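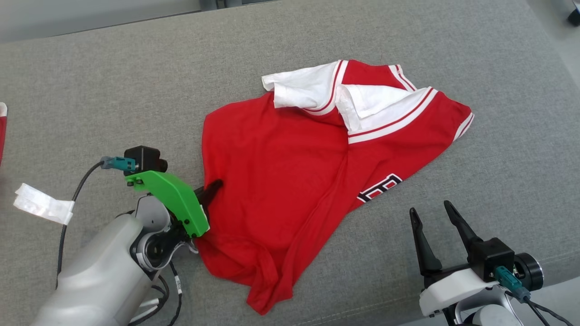 Ulina 衣物整理通讯　第16期　第3页

红色球衣套装的摊平、折叠与存放

上一期讲的是衬衫领座和门襟，篇幅用完时还剩针织运动服没有写。本期补上，范围限定为短袖球衣加篮球短裤的两件套，颜色以大红配白边为主。这类套装在 Cirnska 洗衣间的待整理筐里占比不高，返工率却排在前面，问题集中在三处：折线压在印字上、白边被翻进里层、裤腰把整叠衣服顶歪。

文中尺寸以成人中码为准。童装按比例缩小即可，折法不变。

一、台面

多数人并不在桌上叠衣服，用的是沙发、脚凳或者床沿。灰色织物面的软垫作为台面有可取之处：针织布放上去不打滑，拉平后能停在原位，红色布料的边缘在灰底上也看得清楚。缺点同样明显。软垫面往往带弧度，衣服中段高、两头低，叠出来的方块拿到平板上会发现四角不齐。织物面还会粘线头，深色线头落在白色滚边上尤其显眼。

处理办法如下。叠之前用粘毛滚筒在台面上走一遍，方向一致，不要来回搓。台面上如果有旧渍或者颜色可疑的地方，衣服避开那一块放。弧度较大的软垫，只在中间最平的区域操作，放不下就先对折再整理，不要让下摆垂到边缘外面。垂下去的部分会靠自重把已经理好的折线拉开。

用 Skollent 折叠板的读者可以把板直接铺在软垫上，板面朝上，四角压实。板比衣身窄时以板为准，袖子向后翻。

二、上衣

从烘干机或晾衣架上取下来的球衣通常是一团。先不急着折，找到领口。领口有罗纹，带条纹的滚边也最容易辨认方向，捏住两侧肩缝提起，抖一次，再放到台面上。只抖一次。反复甩动会让衣身斜向拉长，网眼类面料恢复得慢，折完以后左右下摆对不上。

领口定位之后依次处理：

1. 正面朝下，背面朝上。前胸有大号字母的衣服都按这个方向放，折叠时印字在最下层，不受直接弯折。

2. 从领口往下摆方向把褶皱推平，手掌摊开，不用指尖。指尖会在网眼布上留下小凹点。

3. 检查袖口。白色滚边带红色细条的袖口容易向内卷半圈，卷进去的部分在叠好之后看不见，下次穿的时候就是一道硬印。用拇指和食指沿袖口捏一圈，遇到卷边翻出来。

4. 左侧衣身向中线折，袖子折回，袖口不超出折边。右侧同样处理。两条折边之间留出领宽，不要在背后中线处重叠。

5. 下摆向上折到衣长的三分之一处，再折一次，与领口平齐。翻到正面。

第4步最常见的毛病是折线正好切过字母。大号字母多为多层贴布或厚印，宽度常超过领宽，左右两侧难免要折到一点。可以接受的做法是让折线落在两个字母之间的空隙。字距太小找不到空隙的，在折线处夹一张薄纸，纸的定量用89克即可，太软的纸起不到支撑作用，太硬的纸又会顶出棱。

领口的罗纹不要压。叠好以后领口应该在方块的上沿中央，两侧滚边对称。如果领口歪向一边，多半是第一步提肩缝的时候两手高度不同，重新抖一次比硬拉省时间。

三、短裤

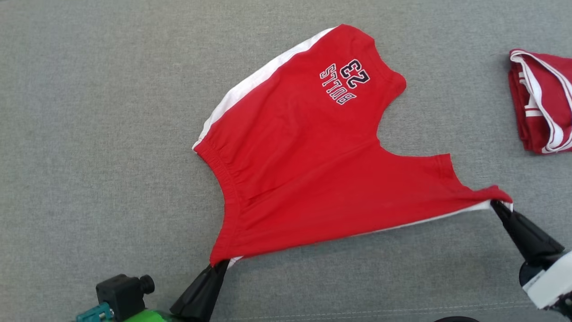

红色篮球短裤，裤腿有“23”与“BULLS”绣字，侧边为白色条。

短裤比上衣短，很多人觉得容易，随手一对折就放上去。难点在裤腰。松紧腰带把腰部收成密褶，裤腿却是宽的，平铺以后整条裤子呈扇形，腰窄脚宽，对折时两条边长度不一样。

Ulina 目前采用的顺序是先摊平，后合腿，再收腰。

摊平时两手各捏一点，一点在裤腰端，一点在裤脚端，沿侧边轻拉，到皱纹基本消失为止。力度控制在布面展开而腰带不伸长。腰带被拉长之后一松手就弹回去，会把刚理平的裤身重新带皱，等于白做。衣物面料较软、表面偏哑光的，拉一次就够；光滑的网眼料可以拉两次。

裤子有侧条的，以侧条为基准线。侧条上下是否笔直，比裤脚是否齐平更能说明摊得正不正。白条歪了，说明前后两片错位，从裤脚伸手进去，把里层的缝份拨到同一侧。

合腿：沿裆线把一条裤腿翻到另一条上面，两条裤脚对齐，侧条在外侧重合。裆部会多出一个三角，向内折，让外边成直线。三角不折进去，后面每一层都会多一个鼓包。

绣字面朝外还是朝里，意见不统一。本刊的做法是绣字朝外、不折。绣字背面有衬，反复弯折后衬会脱开，布面起泡。绣字位置靠近裤脚的，折叠时从腰部往下收，让绣字留在最上面一层；绣字位置靠近腰部的，反过来，从裤脚往上收。判断方法很简单，先看字在哪一端，那一端最后动。

收腰：裤腰不要单独卷。常见的做法是把裤脚塞进腰带里做成一个包，这样不散，运输的时候确实方便，长期存放则不建议，腰带持续受力，靠外一圈的褶会先松。抽绳打活结，绳头放进腰内侧。

四、成套叠放

上衣和短裤可以分开放，也可以做成一套。成套的好处是取用时不必翻找，代价是厚度。

叠放次序：上衣在下，短裤在上，短裤腰部与上衣领口反向放置。腰带那一端厚，领口这一端也厚，同向放会形成斜坡，三套以上必倒。反向放置时，高点分在两头，中间略低，整叠能站住。

一叠不超过10套。柜内净高不够的减到8套。每套之间不需要隔纸，但红色新衣在前3次洗涤之内建议隔开，尤其不要让红色布面直接压在另一件衣服的白色滚边上。

Adeyemi 三层浅抽屉适合竖放。竖放的方块要比平放的多折一次，宽度等于抽屉内高减去2厘米，折边朝上，滚边露在上沿。竖放时尺码标签看不到，可在抽屉前沿贴标。标签写尺码和号码即可，写得越多越没人看。

五、染色与白边

红白拼色的麻烦不在折叠，在洗涤。不过既然衣服到了整理这一步还会发现白边发粉，这里把检查点列出来。

查四处：领口内侧、袖口滚边、短裤侧条、字母的白色轮廓。前三处是针织布，粉色来自洗涤时的浮色，趁没有高温烘过可以补洗一次。字母轮廓如果发粉，补洗的效果有限，不要用漂白剂点涂，漂白剂一旦渗到旁边的红布上，留下的浅斑没有办法恢复。

衣服还带潮气时不得进入折叠工序。判断湿度摸两处，一处是腰带内侧，一处是领口罗纹与衣身的接缝。衣身中间的网眼布干得最快，摸那里没有意义。潮着叠起来的红白套装，放一夜就可能在接触面留下颜色转移，而且转移的形状就是折边的形状，一道一道，很难解释成别的原因。

水洗参数以衣内标签为准。标签已剪掉的，按冷水、反面、弱脱水处理，网袋另装，字母面向内翻。不用柔顺剂，柔顺剂会降低网眼布的吸湿，也会让贴布边缘的胶变软。

六、熨烫

原则上不熨。摊平得当的球衣静置一晚，折痕自然减轻。确需处理的只有下摆和裤脚，用蒸汽在反面走，熨斗不接触布面。印字和贴字部位一律跳过。腰带不受热。

有读者问能不能用挂烫机处理领口滚边。可以，挂起来以后从内侧喷，手托住外侧，喷完等凉透再取下。滚边在热的时候一拉就变形，凉透之前不要动它。

七、整理台记录

Cirnska 洗衣间三月的整理记录里，红色运动套装共计89套，返工16套。返工原因按登记项归类：袖口卷边未翻出的最多，其次是裤腰反弹造成的裤身起皱，再次是叠放同向导致倒塌。印字折损登记为零，但登记表没有单独的“折线过字”栏，这个数字参考价值不大。从下月起增加该栏，表格版式不变，放在备注左侧。

工位安排有一处调整。原来上衣和短裤由同一工位连续处理，现改为先集中叠完上衣，再叠短裤，最后合套。合套工位与取衣架之间留出通道，已经叠好的套装放在操作区右侧，未叠的放左侧，两边不混。台面小于上衣展开宽度的工位不安排球衣，只做短裤和毛巾。

Skollent 折叠板的铰链部位出现过勾丝，位置都在中间一道。用之前拿手指摸一遍铰链边缘，有毛刺的贴一层布胶带，胶带两端要压到板背面。用砂纸磨也行，磨完擦净粉末再用。
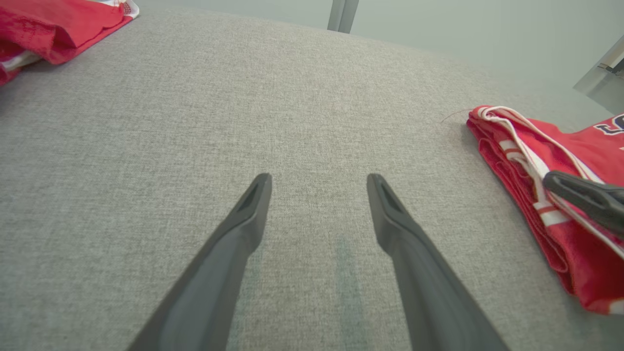 叠好的球衣可以直接放进塑料真空袋长期保存吗？

短期换季可以用，抽气到袋面贴合即停，不要抽到发硬。长期保存建议用无纺布袋，印字和贴布在持续压力下会与相邻布面粘连，红色布料和白色滚边之间也容易留下压痕。已经用了真空袋的，每隔三个月打开一次，换一条折线重新叠好再放回去。

八、取出之后

存放过一季的套装取出来，先展开挂半天，再决定要不要处理。多数折痕会自己退掉。退不掉的是两类：一类是滚边上的硬印，用湿毛巾盖住，隔着毛巾轻压，然后挂干；另一类是字母边缘翘起，这种不要自己用熨斗去压，不同的贴字用胶不同，温度给错了会整片移位，送修时说明面料和贴字的大致年份即可。

线头只剪不拉。网眼布上的一根线头，很可能连着一整排线圈。绣字背面的线头剪到剩3毫米，不要贴着根部剪，绣线会退。

腰带如果已经失去弹性，换带时量旧带的松弛长度，不量拉伸长度。Ulina 配件柜备有两种宽度的松紧带，领取时把旧带一并带来比对。缝份宽度不够的短裤不接受换带，这一条写在配件柜门内侧的说明上，领料前请先看。

下期内容：带帽卫衣的帽子往哪边折，以及抽绳金属头在烘干机里的固定方法。整理台记录表的新版式随下期附送，旧表用完为止。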